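Proldale Model Development Program
Progress report to the Judgate Fund, second quarter
Thu 19 July

The Fund asked for plain language this time, so: the agency side is going well, the runway side is going, and the shoe budget is gone.

Eight new faces are now on the development board, all of them with finished books and digitals that a casting director can open without phoning us for a password. The online portfolios were due at the start of the quarter. They arrived near the end of it, in the wrong colour profile, and were redone at the supplier's expense after a correspondence I would be happy to publish separately.

Two of the eight have booked paid work. One did a knitwear lookbook for Pavlović, who have asked for her again for their autumn catalogue. The other walked twice in the Drikthorpe regional showcase, the second time in somebody else's boots, and was paid for both.

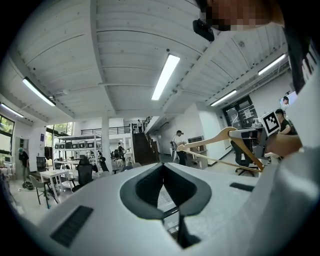
A light wooden clothes hanger, in hand.

Runway training continues in the old wool exchange at Drikthorpe. The building dates from 1811 and so, to judge by the boards, does the floor. Our walking coach regards it as excellent preparation for the international circuit. The insurer regards it differently, and we have agreed to tape down the worst section before the next block of classes.

Spending is within the grant except for footwear, where we are about $240 over. Feet were measured at intake and several have since grown. I propose to cover the gap from the travel line, as the bus company cancelled on us and has been made to feel bad about it.

Still outstanding: the contracts workshop, which was postponed when the presenter got a better offer (a useful lesson in itself), and the second round of test shoots. Both are now set down for October.
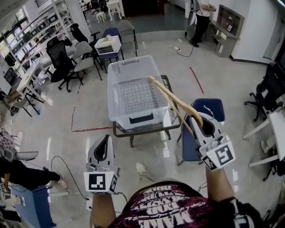
Will the program need further money before the October test shoots?
The present grant covers them, provided the studio at Proldale honours the rate it quoted us in writing. We will be back for the spring intake.

Receipts are attached, including the one for the tape.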